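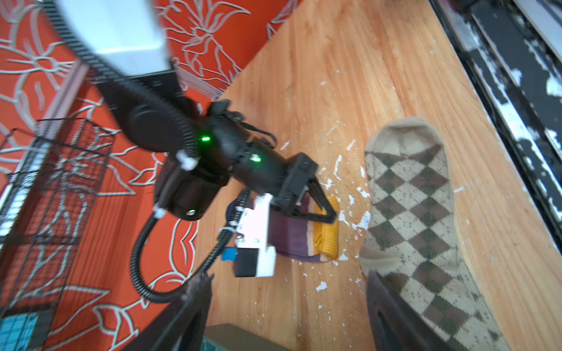
Ovuvard > House and Laundry > Socks > Frequently asked questions

Socks without a partner: frequently asked questions
April, by the laundry page editor, Kostine house

Pairing socks is the part of the laundry that people in our house postpone the most, and most of the questions I receive are on this subject. I have collected them on one page, with the answers I give on the stairs or by message. When you sort, begin with the socks that have a strong detail. The purple one with the mustard-yellow toe and the narrow beige stripe is easy to match, and so is the big argyle one with the brown and olive diamonds. A plain black sock is much more difficult, and I treat it separately below. The small white flakes on the wood around those two socks are also a good reminder to shake every sock before you fold it.

Where do I bring a single sock that I found in the machine?

Please bring it to room 413, where the sorting table is. Put it flat on the table, with the toe pointing away from the other socks if there is space. Do not leave it on top of the washing machine. It falls behind, and then we need to move the machine.

If room 413 is closed, there is locker 223 in the corridor of the Ventura side. The locker has a slot, so you do not need a key to put something in. The socks from the locker are moved to the table in the evening.

Is it necessary to wash a found sock before I bring it?

If you found it inside the machine after a wash, no. If you found it in the corridor or in the yard, yes, please wash it first. A sock that comes damp should be dried before it goes on the wood. We had one that stayed wet over a long holiday and it left a gray mark which I still can not remove.

How do I know that two socks are really a pair?

Look at the toe and the heel first. The color of the leg can change a lot with washing, but usually the toe keeps its shape and the seam is in the same place. After that, put one sock over the other and compare the length without pulling. If one is longer by the width of a finger, it can still be the pair, as one of them was perhaps in the dryer and the other on the line. If it is longer by half a hand, they are from different people.

With a pattern, compare the size of the pattern too. Argyle is a good example. Two argyle socks can have the same colors and still have diamonds of different size, and when you wear them together you notice it all the day.

What do I do with plain black socks?

Take them to the window. Under the lamp all of them are black, but in daylight one is a little blue, another is a little brown. Then feel the cuff between two fingers. A tight rib and a loose rib do not belong together. I do black socks last and in the morning, and I accept that a few will go back in the basket.

Some neighbors sew a short colored thread inside the cuff. It takes a few minutes for each pair and you need to do it only once. I recommend it very much for families where more than one person has the same size.

Can I wear two socks that do not match?

Of course, if the thickness is the same. A thick sock and a thin sock in the same type of shoe is not comfortable, and one shoe will feel bigger. The color is your own decision. My rule for myself is that they should come to the same height on the leg.

How long does a sock stay on the table?

It stays until the next change of season. Then the ones without an owner go to the rag bag. I know that some people would like it shorter, but it happens often that somebody finds the second sock inside a duvet cover in winter, and is happy that the first one is still with us.

Where do the lost ones hide?

These are the places where we have found them: inside the corners of fitted sheets and duvet covers, in the rubber ring of the front door of the machine (pull it gently toward you and feel at the bottom), inside the sleeves of sweaters, and between the dryer and the wall. Also look in your shoes. I was asked one time to search the whole laundry for a sock that was in a boot.

Do mesh bags help?

Yes, if you close them well. We keep Trakier bags on the hook near the door of room 413, and you may borrow one for a wash. Do not fill it more than half, otherwise the socks in the middle come out with soap still in them. Bring the bag back empty and dry.

A clip that holds the pair together is possible too, but I do not like it for wool. It leaves a mark at the toe, and the place under the clip dries slowly.

Which temperature is good for colored socks?

Warm is enough for cotton, and cool for wool. Turn them inside out, so the skin side gets clean and the outside keeps its color. A sock with two strong colors, for example a dark foot and a light toe, should have its first wash alone or with dark things. Put it over your hand afterward and see if the light part took some of the dark. If yes, wash it again immediately and do not put it in the dryer, where the color becomes fixed.

My wool socks became small. Can I repair this?

Only a little. Put them in cool water with a spoon of hair conditioner, wait until they are soft, press the water out in a towel and pull them slowly in length. Let them dry flat on the table. They will not come back completely, and in many cases they find a new life with a child.

How should I fold the pairs?

I lay one on the other, toe on toe, and fold in three. Many people make a ball by turning the cuff over, but this stretches the elastic of the top sock, and after some months it slides down. For long socks I fold in half first. You can stand the folded pairs in the drawer like cards, so that you see each one from above.

Can I order matching single socks through Ovuvard?

No. We get this question surprisingly often. Ovuvard only keeps these pages and the list of found things. If you want to add your sock to the list, leave a short message at extension 3166 with the main color, the color of the toe, and if it has a pattern. Say "purple with yellow toe," for instance, and not only "nice sock, medium."

May I take a sock from the table if I think it is similar to mine?

Please bring yours and compare them there, on the table. It needs only a moment, and it avoids that we have two people with one wrong pair each.

Comments

Reader on the Ventura side: The tip with the window was useful, thank you. I had four "black" socks and they were all different. Is the slot of the locker wide enough for a ski sock?

Page editor: Yes, if you roll it the long way.

Reader: I disagree about the ball. I have made sock balls all my life and my elastic is fine. But I will try the cards in the drawer.

Reader, second floor: You forgot to mention the filter of the machine! I found a baby sock in ours last winter, it was in there so long it had turned the color of tea.

Page editor: You are right, I will add the filter to the list of places. Please put a flat dish under it before you open it.

Reader: Are the Trakier bags ok for tights also, or only for socks?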